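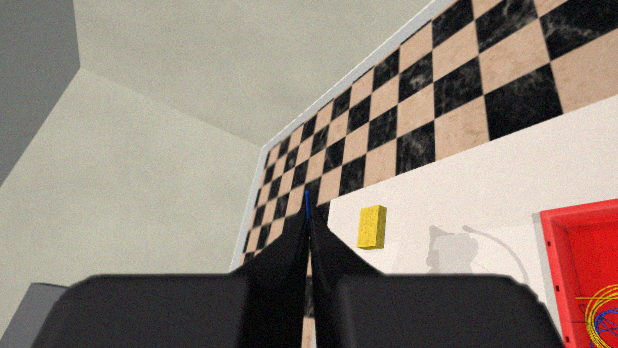 A rendered view, with the two fingers almost closed.

Flumik, the messaging service run from Lurkeck, was unreachable for nearly 46 minutes on November 9, 2020. The operations desk agreed to go through the failure with us in writing.

"A routing table was pushed with an expired entry," the desk said. "Login requests went to 2 hosts that had been retired. Open sessions on phones stayed up, and browser users were logged out."

The first alert came from Vusitz, an outside monitor, which passed on 596 user reports. Flumik's own alarm fired later. "Our check tested the front page only," the desk said. "The front page was fine." 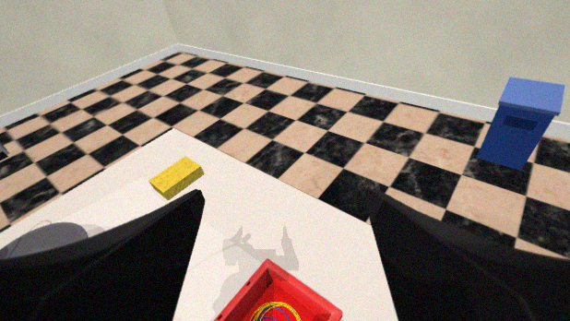
Sönmez disputes part of this, saying that phone sessions dropped as well if the app was restarted, and that the status page stayed green throughout. The desk accepts both points. "The status page reads from the same check."

A rollback restored 28 login hosts in sequence. No messages were lost, according to the desk, but some arrived out of order.

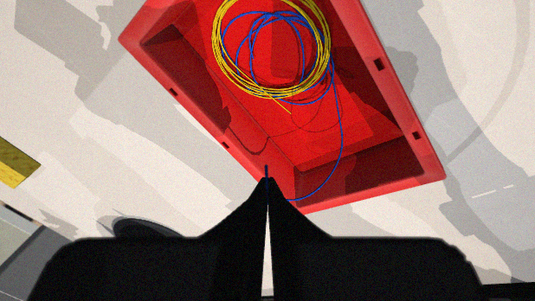 Changes due in December

"The check will log in with a test account," the desk said. "Routing changes will go to one host first." The status page moves to a separate network.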